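Category: Local Business
12 shares | 3 comments

Leveo opened its Sendaneck workshop to the public on Monday, and over 607 people came through to watch robot arms handle household goods. The company builds sorting cells for small warehouses.

Arsen Skoryk, who runs the workshop, gave the demonstrations at a table with a wicker basket on it. Visitors stood behind a rail.

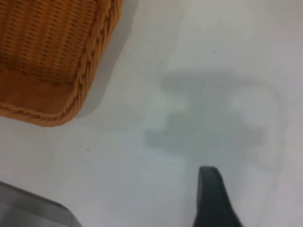 Can people try the arms themselves?

Visitors aged 12 and up can steer one with a hand controller at the next open day, with a staff member beside them.

Leveo has 44 employees and plans to move part of its assembly work to the Panasiuk building in March. Entry to the next open day is free.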